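**Bare ground at Plarthorpe – what's going on it, and when**

Updated, afternoon

Work to turn the big dirt field outside Plarthorpe into a public ground could start in April, if the last of the paperwork goes through. That's according to Diltorance, the firm which now holds the lease. Two earlier plans came to nothing. One was for a lorry park. The other was for sheds.

The new one is simpler. Grass at one end, a rough track round the outside, the middle left open for fairs, kite days and the odd market. No floodlights. No permanent stage – that got dropped after letters from the lane.

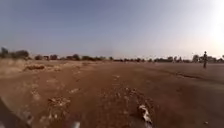 Money first. The ground will take 700 tonnes of topsoil, Diltorance says, most of it at the end nearest the lane. Delivery alone will take three weeks, with lorries using the back road and not the village. Seed goes down after that. Then it's a matter of rain, and last year there wasn't much.

Dust is the main complaint. People living downwind have been wiping it off windowsills for two summers and several told the parish meeting they'd take grass of any kind, quickly, and argue about the rest later. The soil is thin and breaks up under tyres. Anyone who's driven over it in a dry spell knows what happens next.

Semovis, the contractor, did a first walk over the site this month. It wants the trees kept. All of them, it says, as they are the only windbreak the place has got, and new planting would need years to do the same job. The parish agreed on the spot, more or less.

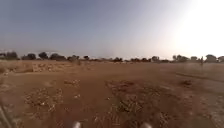 Trees along the far side of the ground, low sun to the right.

Parking is less settled. The plan has room for 80 cars on a marked strip by the gate. Fine for a normal weekend, the meeting heard, not fine for a fair. Overflow would go onto the open middle if it's dry. If it's wet – no answer yet. A second gate was talked about but it isn't costed.

There's also the question of the tracks. Farm traffic has had a right of way across since before anyone at the meeting could remember and the route isn't fenced or signed. Diltorance wants to move it to the edge. The farms at Didenko, which use it most, haven't said yes. They have'nt said no either.

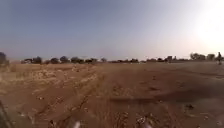
One reader, Didenko side, writes that moving the route adds a good ten minutes to every trip with a trailer, and that the corner by the lane is too tight for anything long. Grass it by all means, the message goes on, but leave the straight way through and put up a sign, people can look both ways.

Diltorance told us the corner could be widened. It didn't say who would pay.

Clearing comes before any of this. Stone and rubble has to be picked off the parts that will be seeded, and Semovis reckons on three days with a small digger. Anything clean gets crushed and goes back in under the new track, which saves buying it in. The rest is carted off.

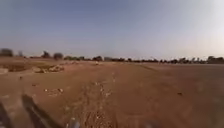
Pale rubble by the bank on the left of the ground.

The grassy bank stays. It was down to be levelled in the first drawings but 300 people signed to keep it – it's the only place to sit and see right across, and children roll down it. The revised drawings show it untouched, with a strip in front kept clear of cars.

Drawings are up in the Plarthorpe hall until the end of the month, evenings from 6pm. Comments on paper please, the box is by the door. Email adress to follow when Diltorance has set one up.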